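Section 4: Setting up your symptom diary

Before your first infusion visit, it helps to have your Ceseck home diary up and running, so that you and your care team are both looking at the same information from the start. Set aside a quiet stretch of the afternoon, pour yourself something nice to drink, and take it one step at a time.

1. Turn on the Ceseck handset by holding the side button until the welcome screen comes up.
2. Type in your clinic code. Patients at the Kererstead clinic use 3672, and everyone being seen at Luangrath uses 354.
3. Choose the name of your treatment from the list. If you don't see it, pick "Other" and your nurse will fill it in at your next visit.
4. Set two reminder times, one for the morning and one for the evening. Most people like to tie these to breakfast and to brushing their teeth at night.
5. Press Save and wait for the green check mark.

Note: The diary keeps your answers even when you have no signal, and sends them along once you're connected again.

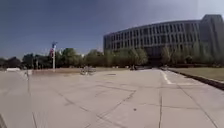 Once the reminders are set, you can make your first entry. The handset will ask about tiredness, appetite, pain and sleep, and you rate each one from 0 to 4, where 0 means no trouble at all and 4 means it kept you from doing ordinary things. Go with your first thought - there are no wrong answers, and you can change an entry until midnight.

6. Add your temperature if you've taken it. The Skerkonix thermometer sends its reading over by itself when the two are in the same room.
7. Use the Notes box for anything else on your mind, large or small.

Caution: The diary is not watched overnight. If you have a fever, chills, trouble breathing or bleeding that won't stop, call your clinic's emergency line right away and leave the diary entry for later.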